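Kovorham Park and Ride: your questions

I'm Elmarie Mabaso and I look after the travel pages for Pruststead. My inbox has been full of park and ride questions all month, so I've pulled the usual ones together (and yes, I ride it myself most mornings!).

Where do I get in?
Come off the Eynon road at the second traffic circle and follow the blue signs. Please ignore your GPS if it sends you down Vinedier Lane, that gate has been locked for ages.

How many spaces are there?
We have 400 right now, going up to 500 in August when the lower lot opens. I've only ever seen it full on market mornings.

How often does the bus run?
Every 11 minutes at busy times, a bit less in the evening. Last one leaves downtown at 10:40 p.m., so don't linger over dessert.

What does it cost?
Parking is free and you pay $3 for the round trip. Kids under five ride free with you.

Can I bring my bike?
Folding bikes, sure. For anything bigger, use the racks by the shelter and bring a decent lock.

Can I leave my car overnight?
Sorry, no. The barrier comes down after the last bus and I don't have a key, so please don't call me at midnight!

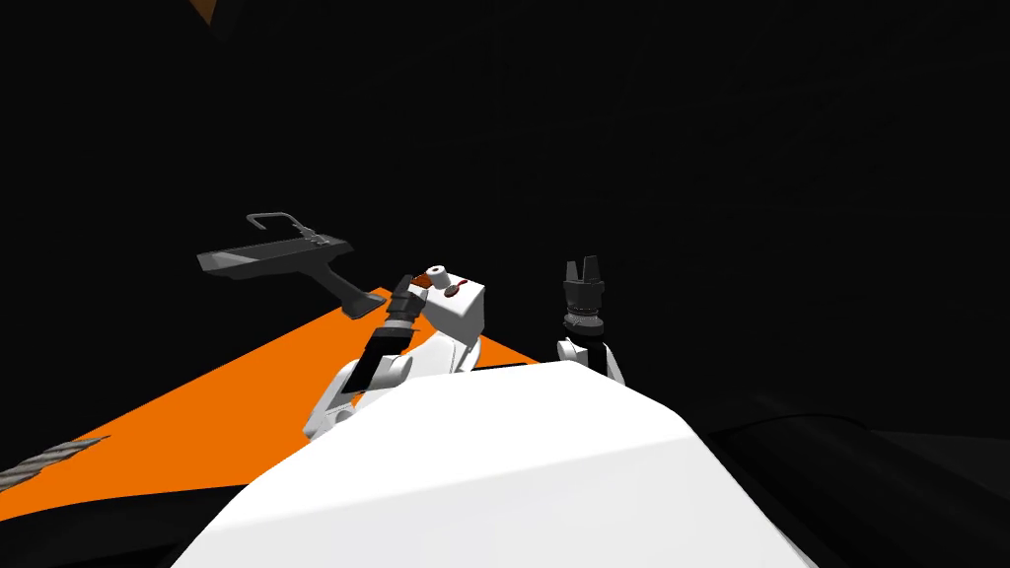 What happens if I miss the last bus back?
You'll need a cab to the lot, and you'll have to pick up your car after the barrier goes up at 6 a.m.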